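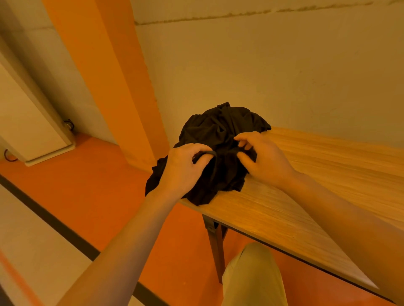
The black one, at the start of its troubles.

I own too many black tops. I say this as a person who has just had every one of them out of the wardrobe at the same time, and who then had to put them all back. They went in as a colour and came out as a problem, because a black top in a heap has no front, no back and no obvious way in. You pick up what you believe is a sleeve and find yourself holding the neck of a different garment altogether.

The long weekend project was meant to be the pantry. I had jars. I had bought the jars in June, in a burst of optimism, and they have been sitting in their carton in the laundry ever since like guests who arrived early. But on Saturday I went looking for a cardigan and the shelf above the rail let go of everything it had been holding, so clothes it was.

My method, if it deserves the word, is to fold on the narrow table in the spare room. I know the bed is the traditional place. The trouble with the bed is that it accepts anything. You can heap a bed to the ceiling and it will not complain until 11 at night, when you want to get into it and you end up moving the entire heap to a chair. The table is long and skinny and has firm opinions about how much you can put on it. One garment at a time, two if they're friendly. Anything bigger than a T-shirt hangs off the front, and I have learned to fold with my hip against the edge so things don't go over.

The table came from Barua, the secondhand place behind the hardware shop, and it was sold to me as a hall table. We don't have a hall. We have a place where the front door opens directly onto the couch. So it went to the spare room, where it has been a desk, a sewing table, a bar (one New Year's, never again) and now this. It's a nice colour, honey more or less, and black clothes look terrific on it, by which I mean you can see every bit of lint.

Back to the tops. I've tried three schools of folding over the years and I'd like to report on them.

The first is my mother's, which is the shop fold: face down, sides in, sleeves back, bottom up. It makes a beautiful flat rectangle. It also makes a stack, and a stack of black rectangles is a single black object. To get at the one on the bottom you have to pull, and when you pull, the ones above come along to see what's happening.

The second is the upright one, where you fold everything into a little parcel and stand it in the drawer like a filing card. I did this for most of a year. It's lovely with a full drawer. With a half-empty drawer, after a few days of actual dressing, they faint sideways one after another and you're back to a heap, only smaller and more smug.

The third is rolling. I rolled everything for a trip to Temura and felt very worldly about it right up until I unrolled a shirt to wear to dinner and it had the texture of a walnut. Fine for pyjamas. I wouldn't roll linen again if you paid me.

So what I've settled on is a mongrel. Sides in, sleeves back, then in thirds, then on its edge in a box that's a bit too small for the number of tops I have. The too-small part matters. They hold each other up. I used two of the grey canvas boxes from Loter, the ones with the rope handles that come unknotted if you look at them. One is for short sleeves and the other is for long, and that is as far as I'm prepared to go. I know there are people who sort by neckline and I wish them well.

The hard part, and the bit no folding diagram ever covers, is the stage before. The diagrams all begin with a shirt lying flat on its face with its arms out, as if it had been waiting for you. Mine begin as a wad. The thin knit ones are the worst, they cling to themselves and twist, and there's always a minute of feeling along a seam to work out if you've got hold of the hem or the neck. Half of them are inside out as well. I've started turning them the right way before they go in the wash, and I've kept that up for very nearly a fortnight.

Things I found out along the way:

I have 17 black tops. I counted, then counted again hoping for better news.

One was from a Jurnau sale and still had the tag on it. The tag said $18, which explains why I bought it, and the sleeves explain why I didn't wear it.

A missing sock had been living inside a turtleneck. Its partner went to the rag bag in winter, so that reunion won't be happening.

Four have gone into the op shop bag and it's already in the car, on the back seat, where it will ride around with me until somebody needs a lift. I had a fifth in there too, a long-sleeved one with a stretched neck, and I took it out again when I remembered it's the only one that's any good under overalls.

As for the shelf, it's been screwed back in with longer screws and has nothing on it yet apart from the spare doona. I'm giving it time to settle.

The whole job took the best part of Saturday afternoon, with a stop for toast. The drawer now shuts. The jars are still in the laundry, and I've noticed the cardigan I was after in the first place hasn't turned up in any of this, so if you had me over for dinner recently, would you mind having a look behind your door?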